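Muñecas nuevas, cables por fuera y el final del enrutado interno

30 November 2025

Archivado en: taller, manipulación, mecánica

Desde marzo el montaje de Kumsa no había cambiado en lo esencial. Kumsa es el nombre interno de la parte de manipulación: dos brazos, dos pinzas y el software que los coordina. La parte de planificación se llama Kurum y va por separado, en otro repositorio y con otro ritmo. Esta entrada trata solo de la primera, y dentro de ella de tres cosas: el cableado de las pinzas, la calibración respecto a la mesa y la tarea de recoger material en un estuche.

Empiezo por el cableado, que es lo que más horas ha consumido.

La versión anterior llevaba el cable de la pinza pegado a los eslabones con bridas, lo más ceñido posible. Quedaba limpio y fallaba. Al girar la muñeca cerca del límite, la brida más próxima al codo actuaba como punto fijo y todo el esfuerzo se iba al conector. El síntoma no era un corte franco. La pinza dejaba de responder durante unos milisegundos, el controlador registraba un error de comunicación y al siguiente ciclo todo volvía a la normalidad. En el registro de una tarde conté 46 errores de ese tipo, casi todos con la muñeca en la misma zona del recorrido.

Antes de dar con la causa cambié la terminación del bus, bajé la velocidad y sustituí el adaptador. Ninguna de las tres medidas redujo los errores. Lo que los redujo fue quitar la brida del codo.

La solución actual es menos elegante. En el brazo izquierdo el cable hace un arco amplio por encima del antebrazo y baja hasta la carcasa de la muñeca. En el derecho va por debajo del brazo. La asimetría es deliberada: los dos brazos no trabajan en la misma postura y el arco alto, en el derecho, estorbaría cuando cruza hacia el centro. El precio es que el planificador no conoce el arco. He añadido una cápsula de colisión por encima del antebrazo izquierdo – generosa, de forma provisional – y con eso basta para las trayectorias que uso ahora.

Las carcasas de las muñecas son la segunda iteración. La primera, impresa en el taller de Rostico, tenía la pared demasiado fina en el asiento de los tornillos y se abrió por las capas al tercer apriete. La nueva es más voluminosa. Pesa más, y hubo que corregir la masa del último eslabón en el modelo para que la compensación de gravedad dejara de hundir el brazo. Ese ajuste se hace en un minuto y se olvida con facilidad.

Sobre la calibración. La mesa está formada por dos tramos y la junta entre ambos se ve desde la cámara de la cabeza. Durante un tiempo intenté usar esa junta como referencia para corregir la orientación del plano. Funcionaba mal con luz lateral y lo abandoné. Ahora tomo puntos de contacto con las pinzas, ajusto un plano por mínimos cuadrados y guardo el resultado con la configuración de la sesión. El robot se coloca siempre respecto a las marcas de cinta roja del suelo, lo que deja un error inicial pequeño que el ajuste absorbe.

La tarea de referencia es sencilla de enunciar: dejar un rotulador dentro de un estuche abierto y cerrar la tapa. Un brazo atiende el estuche y el otro se ocupa del objeto. El estuche es ligero y se desplaza al menor roce, de modo que la primera dificultad es mantenerlo en su sitio sin empujarlo.

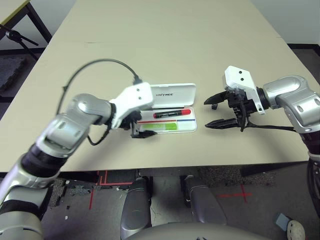
Weltia escribió en los comentarios de la entrada anterior que cerrar la tapa con la misma pinza que sujeta el estuche es pedir problemas, que en su montaje lo resolvieron con la segunda pinza abierta empujando desde atrás, y que la fuerza de cierre le preocuparía menos que el punto de apoyo.

Tiene razón en lo del punto de apoyo. Con la tapa abierta, cualquier empuje por encima de la bisagra genera un momento que tiende a volcar el conjunto hacia delante. Si la otra pinza no hace de tope, el estuche se arrastra. Mi primera secuencia soltaba el estuche antes de iniciar el cierre, para evitar una colisión entre muñecas que en realidad no se producía con las posturas definitivas. Al mantener el contacto durante todo el movimiento, el desplazamiento dejó de ser el fallo dominante.

En lo de la segunda pinza abierta tengo dudas. Abierta presenta dos superficies de contacto y la tapa puede apoyar en una sola, con lo que se tuerce. Cerrada hay un único punto, más predecible, pero exige centrar mejor. He probado las dos variantes en simulación, 200 repeticiones de cada una, y la diferencia queda dentro de lo que puedo atribuir al modelo de fricción. Habrá que medirlo en el robot.

Los datos del último bloque de trabajo, por si sirven a alguien con un montaje parecido:

Episodios grabados: 536
Límite por episodio: 4000 pasos de control
Control: posición articular, con limitación de corriente en las pinzas
Referencia de la mesa: plano ajustado por contacto al inicio de cada sesión

El límite de pasos lo puse alto a propósito. Con un valor más corto se descartaban episodios lentos que terminaban bien, y eso sesgaba el conjunto hacia las aproximaciones rápidas, que son las que más mueven el estuche.

Queda pendiente lo siguiente. La cápsula de colisión del cable debería seguir la postura del brazo en lugar de ser fija. El conector de la muñeca necesita un alivio de tracción propio; ahora mismo depende del rozamiento del paso por la carcasa. Y falta separar en el registro los errores de comunicación de los de sobrecorriente, que comparten código por una decisión mía de hace meses.

También quiero revisar la apertura de las pinzas antes del agarre. En este momento se abren al máximo siempre, y con objetos pequeños dentro del estuche el margen hasta las paredes es escaso. Una apertura dependiente del objeto es fácil de programar, pero obliga a fiarse de la estimación de anchura, y esa estimación empeora con piezas oscuras. Lo dejaré detrás de una opción de configuración, desactivada por defecto.

Los archivos de la carcasa están en el repositorio de Kumsa, en la carpeta de mecánica. La versión con pared fina sigue allí con otro nombre y no conviene imprimirla.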